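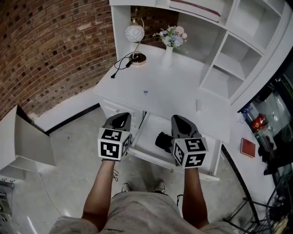 Bredcombe's buses would like you to take your umbrella back

The Bredcombe bus company has published its yearly list of things left behind by riders, and the town does not come out of it well. Drivers handed in 1,561 items in the 12 months to September. Of those, 263 were umbrellas, and nearly all of the umbrellas were black.

Black is the problem, according to Dalibor Malý, who runs the lost property desk at the Multport Road depot. People call up on a dry morning and describe a black umbrella. Asked for more detail, they say it folds. Asked for more than that, they get a little short with him.

"I had a man tell me he would know it if he saw it," Malý said. "So I let him look. He took the best one."

The desk now wants some kind of proof before an umbrella goes out the door. A route number and a time of day will usually do. A torn strap or a bent rib counts in the owner's favor, and so does a child's name inked on the handle, even when the owner turns out to be 50 and would rather not discuss it.

Gloves remain popular with the forgetful, mostly in ones. The list also includes a bread machine, two left crutches and a framed diploma in time management. The diploma was claimed by phone in the spring and has yet to be picked up.

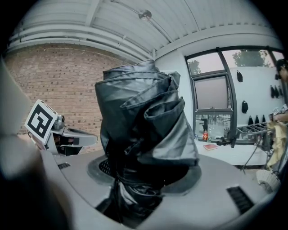 Under the current rules, anything left unclaimed for eight weeks goes to the Inik Street thrift store, where umbrellas sell for $2. Regular riders have worked out what this means. Lose an umbrella on the 14, wait two months, and you can buy it again for less than the fare there and back.

The town council's transit panel took up the matter on Thursday and gave it 40 minutes, which was longer than it gave the bridge. One proposal would hang unclaimed umbrellas on a rail at the front of each bus for anyone to borrow on a wet day and return when it clears up. Supporters call it a lending plan. Malý pointed out that it depends on people remembering to return umbrellas, and that he has some figures on that.

I-seul Ahn, who represents the east side and spoke for the plan, was not put off. She told the panel that a borrowed umbrella left on a bus would already be where it belonged, and that the real danger was people carrying them home. She would accept some losses, she said, provided they happened in the rain.

A second idea, to have drivers remind riders about their belongings at the last stop, drew a letter from the drivers. They say they do this now. They say it is like talking to luggage.

The panel will try the rail on the Engström Square loop through the winter and look at the results in the spring. It turned down a suggestion to order the umbrellas in bright orange, on grounds of cost, and a second suggestion to paint them, on other grounds.

In the meantime the lost property desk is open weekdays from 8 to 4 and closed over lunch. Riders should bring photo ID and be ready to say which bus they were on. Items can be held for an extra week by phone, except food. Two riders who came in to collect umbrellas last month have since called to ask whether anyone has turned in a hat.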